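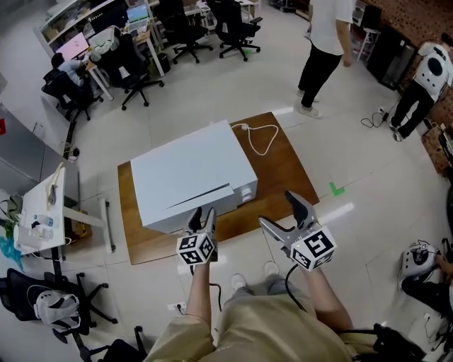 Ngozi Okeke wants to know if a console can really live down at floor level, or if she's going to be pulling dust bunnies out of the vents every month. She has a low wood platform, a tile floor, one power cord that's way too long, and a husband who wants to put the whole thing in a cabinet and shut the doors.

Leave it out of the cabinet, Ngozi! A low platform is one of my favorite spots for a box like that, and I've had mine on one since we moved to Stallgate. You do have to set it up with a little thought, though, so this is how I do it, start to finish. It takes me less than an hour, and most of that is me looking for the twist ties.

What you need

A low platform or bench with a solid flat top. Mine has a warm brown wood grain top and came from the Diltum outlet for $179, which was more than I wanted to pay, but it doesn't wobble and I've stopped feeling bad about it.
Stick-on felt pads for the bottom of the legs or base.
3 soft cable ties, the hook-and-loop kind. (I like the Urkier ones. Any will do.)
A roll of painter's tape, any color.
A dry microfiber cloth and a soft brush. An old makeup brush is perfect.

Pick the spot with tape

Before you move anything heavy, mark the corners on the floor with tape. Tear two short strips and make an L at each corner where you think the platform should go, then live with it for an evening. Walk past it with a laundry basket. Sit down and see where your feet land. I moved my tape twice and I'm so glad I did, the first spot was exactly where the hall door swings.

Keep a hand's width between the back of the platform and the wall, more if your plugs stick out a lot. Painter's tape comes off tile cleanly if you don't leave it for ages. On grout it's a bit fussier, so press it only onto the tile itself if you can.

I leave one corner mark down permanently. Every time I drag the platform out to mop I can slide it right back to where it was, and no one has to stand across the room going "left a bit, no, your other left."

Pads on, platform down

Tip the platform onto a towel, wipe the underside, and stick the felt on. Let the pads sit for a while before you put weight on them (the package will tell you how long, and the package is right, I've had them skate off sideways when I got impatient). Then set it down on your marks and push on each corner. If it rocks, add a second pad under the short side.

On its side or standing up

Plenty of consoles and other boxy things can go either way, but check your manual, some want a stand or little feet for one position or the other. Down low I always go for lying on its side. It's harder to knock over with a vacuum hose, and a kid walking by can't topple it.

Whichever way you go, find the vents first. Run your finger along the back and the sides and look for slots. Those stay clear. If there's a disc slot in front, turn it toward the room and leave yourself enough space to get a disc out without scraping your knuckles on a table leg. And please don't stack things on top, even if the top is nice and smooth and looks like it was made for the remote. It was not made for the remote.

I set mine a little toward the back of the platform with bare wood left over on one side. You'll want that for the cord.

Now the cord

Okay, this was the part Ngozi was really asking about. White cord on brown wood, you see every inch of it. You have a few choices.

The lazy loop: Let the extra lie on the platform beside the box in one big loose loop. It's totally fine for the first week while you're still deciding where everything goes, and it's what I'd do in any room where the box gets moved a lot. It does collect crumbs.

The tied bundle: Fold the extra back and forth in lengths as long as your hand, then put one soft tie around the middle. Go easy. You should be able to slide a finger under the tie. Don't wind the cord tight around itself and don't bend it sharply right where it goes into the box, that's the bit that wears out.

The drop: If your wall outlet is behind the platform, run the cord straight off the back edge and tie the bundle there, up off the floor. Two ties for this one, one near the edge and one around the bundle. This is mine.

Never run it across the tile where people walk. If the outlet is on the wrong wall, move the platform. I know, I know, I loved my first spot too.

Keeping the dust down

So, Ngozi, yes, low things do get dustier. Once a week I do the top with the dry cloth, and once a month I unplug it, let it cool, and go over the vents with the makeup brush. Brush outward, away from the slots. No spray cleaner on the box, ever, and on the wood I use a barely damp cloth and then a dry one.

Sweep under and around the platform before you dust on top of it. I did it the other way around for a whole winter and couldn't figure out why the top looked gray again by dinner.

If you have a shedding dog (ours is called Ajayi and she sheds enough for three) make the vent brushing every two weeks.

A few odds and ends

If the wood gets ring marks from rubber feet, put a thin cork square under each one. Trim it so it doesn't show.

My sister in unit 951 painted her platform white to match her console and now she can't see the dust at all, which she considers a win.

Label the plug end! A bit of that same painter's tape folded over the cord with "console" written on it. Next time you're on your knees behind there trying to unplug the lamp, you'll know which one to leave alone.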